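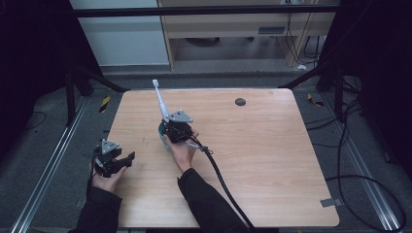
4. Moving your Mornudel profile to a new account

4.1 Before you start

This section is for members who have an old Mornudel profile and want to continue with a new account, for example after changing the e-mail address or joining two profiles into one. If you only want to change your display name, go to section 3.

You need the following:
- the password of the old profile
- access to the e-mail address of the new account
- a computer with a normal browser. The mobile app can show the export but it can not start it.

Caution: The move can not be undone after step 9. Please read all the steps one time before you begin.

4.2 Exporting the old profile

1. Log in to the old profile and open Settings, then Account, then My Data.
2. Choose what you want to take with you. Photos, blog posts and the friend list are selected already. Private messages are not selected, you must tick them by yourself.
3. Click Prepare Export. The page shows a gray bar. You can close the browser during this time, the work continues on the server.
4. When the export is ready, you receive an e-mail with a download link. The link is valid for 5 days. After this you must prepare the export again from step 1.
5. Save the file on your computer. Do not unpack it and do not change its name. The import checks the name and refuses the file if it is different.

Note: Group posts stay in the group. They belong to the group page and are not part of your export. If you are the only administrator of a group, give this role to another member before you continue.

Note: Albums with more than 85 photos are divided into two or more parts. They are put together again at the import, but the order of the comments can be different from before.

4.3 Importing into the new account

6. Log out of the old profile completely. Then log in to the new account.
7. Open Settings, then Account, then Import, and select your file.
8. A preview appears. Check the friend list with attention. Names in gray are members who have closed their profile, and these can not be imported.
9. Click Confirm Move. You have 60 seconds to press Cancel. When this time is over, the old profile becomes read-only.

Your friends receive one notice that your profile has moved. They do not have to accept you again.

4.4 Members coming from Miketti

Profiles from the Miketti network use an older file format. Select "Miketti file" in step 7 before you choose the file. Photos and blog posts are imported, but guestbook entries arrive as one long text page under Notes. The background music is not imported.

4.5 After the move

The old profile stays visible for 30 days with a link to the new one. Then it is deleted. If you want to delete it sooner, log in to the old profile and choose Close Now.

Caution: Apps which you have connected to the old profile lose their access. Connect them again in section 6.

If the import stops with the message "File not complete", download the export again and repeat from step 6.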